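To: members list
From: Rosaire Beaulieu, Programs, Ravard Gallery
Subject: Re: Loan dates for the November drawing exhibition

Dear members and lenders,

Thank you to those who have replied to the notice circulated last month. I am writing to confirm the arrangements for "Stiltuder", and to answer the question raised by Wubit Assefa, whose message is quoted in part:

> Could the gallery please confirm whether works coming from
> the MacLeod collection will hang with the studio loans, or
> in the upper room as first proposed? Our framer needs to
> know which fittings to supply. I would also ask that the
> labels give the artist's own title first.
> W. Assefa

The MacLeod works will hang in the upper room. The exhibition now comprises 47 drawings, of which 10 are studio loans, and the ground floor cannot hold them all at a comfortable height. Framers should supply 2 fixing plates for each work. Labels will carry the artist's own title first, followed by the English translation in brackets.

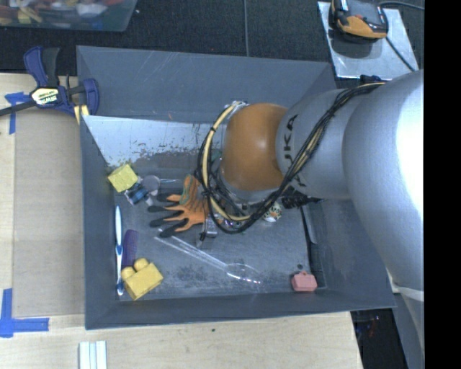
Notices to Lenders

Works should be delivered to the Ferkine Street entrance between 9 a.m. and 3 p.m. Each parcel must bear the lender's name and the loan number on the outside. Condition reports will be completed on arrival and a signed copy returned to the lender by mail.

Insurance cover begins when the gallery signs for the work and ends when it is collected. Lenders who wish to revise a stated value are asked to do so in writing before delivery.

The catalogue essay has gone to the printer. Colour proofs may be viewed at the front desk during opening hours, and corrections to captions will be accepted until the proofs are returned.

The opening will be held at 6 p.m. Each lender may bring three guests, whose names should reach this office beforehand.

Yours sincerely,

Rosaire Beaulieu
Programs, Ravard Gallery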